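October, notebook 8, mains hum again

Back on the hum in the listening-test preamp. Emil Bachmann measured it at his bench in Storley and got nothing. Here it sits at 120 Hz plus harmonics, worst with the Horkov supply on the same strip.

Moved the supply to the far outlet. No change. Lifted the shield at the input end only: hum dropped, buzz stayed.

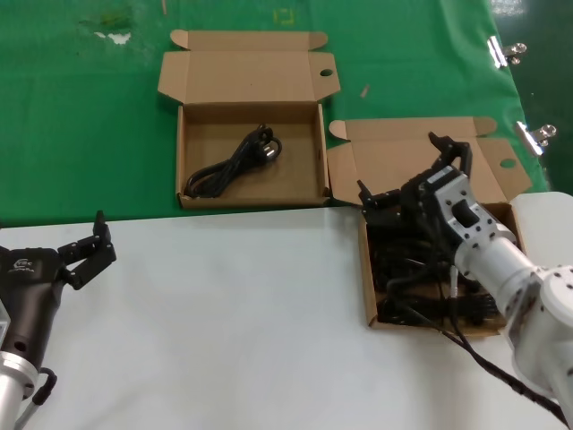
Cables and power cord, boxed.

Swapped the 700 ohm load for 2000 and reran the sweep. Noise floor followed the load, so I now suspect the input stage and have stopped blaming the transformer. Emil disagrees. He wants the bridge rectifier replaced first.
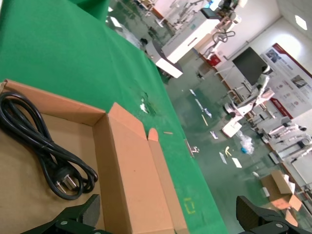

p. 59

Tried the Skimura filter caps across the second rail. Ripple is down on the scope but the buzz is still audible with headphones. Ground screw on the chassis was painted underneath. Scraped it to bare metal, star washer, retightened.

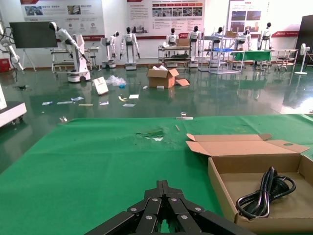
Green table, cord in its box.

4:30 pm. Buzz gone with the lid off, back with the lid on. Check whether the lid touches the volume pot body. Ask Arnardóttir for the older schematic, ours has no revision letter. Leave the sweep settings as they are.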